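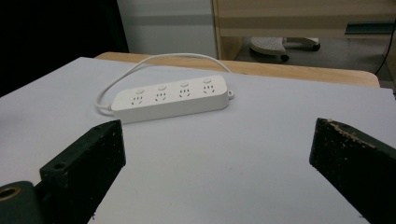 White power strip, four outlets, a button for each

This site uses cookies to keep you logged in and to measure traffic. Accept / Manage settings

Oral B12 vs injections, maintenance phase

saltmarsh_k
Diagnosed with B12 deficiency last winter. Cause was put down to long-term metformin plus low intake. Intrinsic factor antibodies negative. I finished the loading injections and was switched to oral cyanocobalamin, 2,000 mcg daily. Serum B12 came back at 497 pmol/L after eight weeks on tablets, drawn at the Bundgaard lab in Movwood. The clinic is happy. I still have tingling in both feet, unchanged from before the switch. Is the serum number enough to say the tablets are being absorbed, or should I be asking for something else?

ferrous_wheel
The number says there is B12 in the blood. It doesn't separate the active fraction from the rest, and it was measured while you were supplementing, so it was always going to look reasonable. Ask whether methylmalonic acid is available through your lab. If MMA is normal then the tissue supply is probably adequate. Check your kidney function is on file first, as MMA rises with reduced eGFR and the result gets misread.

threshold_dose
Disagree with retesting serum B12 in people on high-dose oral at all, but that's a separate point. Passive absorption is in the order of 1 per cent and doesn't depend on intrinsic factor. At your dose that covers daily requirement with a good margin. There is no pharmacological case for going back to injections on the basis of that result.

ferrous_wheel
Didn't suggest going back. I said measure MMA. And the 1 per cent figure is an average. Individual variation is wide, and adherence in the trials is better than adherence at home.

quillback
For what it's worth, neuropathy lags. Mine took most of a year to settle and one patch on the left heel never did. My GP's position was that neurological symptoms justify staying on injections until improvement plateaus, then deciding. I'd raise that specifically. Being switched straight after loading with symptoms still present is earlier than I was.

threshold_dose
That's a fair point and I'd missed the timing. If the tingling was there at diagnosis then the protocol for neurological involvement should have applied. saltmarsh_k, was it recorded?

saltmarsh_k
It was in my notes as "intermittent", which undersells it. Last fasting glucose was fine and A1c was in target, so the clinic didn't think it was diabetic, but no nerve conduction study was done. 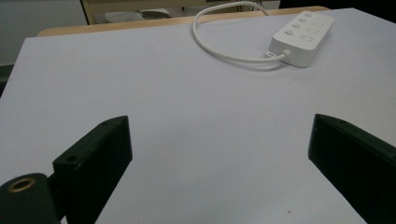
oldstock_pharm
Adherence is the part I'd sort out before ordering anything further. Retired dispensary tech, Zunidlow, so mostly I saw this from the other side of the counter. People on metformin, a B12 and two or three others miss more doses than they report, and the usual fault is in how the week's box gets filled. Use a large pale tabletop such as the one in the photo, do one medication at a time across all seven days, and close the lid of each before opening the next bottle. Dark tablets show up against a light surface if one rolls. Count what remains in the bottle at the end of the month and compare it with what should remain. A difference of 5 or more is worth telling the clinic about.

ferrous_wheel
Agree with the bottle count. It costs nothing and it makes the MMA result easier to interpret.

bollix
Also look at whether you need folate checked. If it was low at the start and only B12 was replaced you can stay symptomatic. Different mechanism, cheap test.

threshold_dose
Folate deficiency is uncommon here with fortified flour. Low yield, in my view.

bollix
Low intake was part of the original diagnosis. It's one line on the requisition.

saltmarsh_k
Counted the bottle. Three over. I'll ask for MMA, creatinine and folate, and whether the foot symptoms can be properly recorded this time. Not changing the dose in the meantime.

quillback
Write down the dates when the tingling is worse. Mine was dismissed twice until I had that on paper.

Related threads
Metformin and B12: how often is your clinic testing?
MMA result slightly high, eGFR borderline
Sublingual or swallowed, any measurable difference?
Weekly pill organizers with lids that stay shut
Bloodwork timing while on supplements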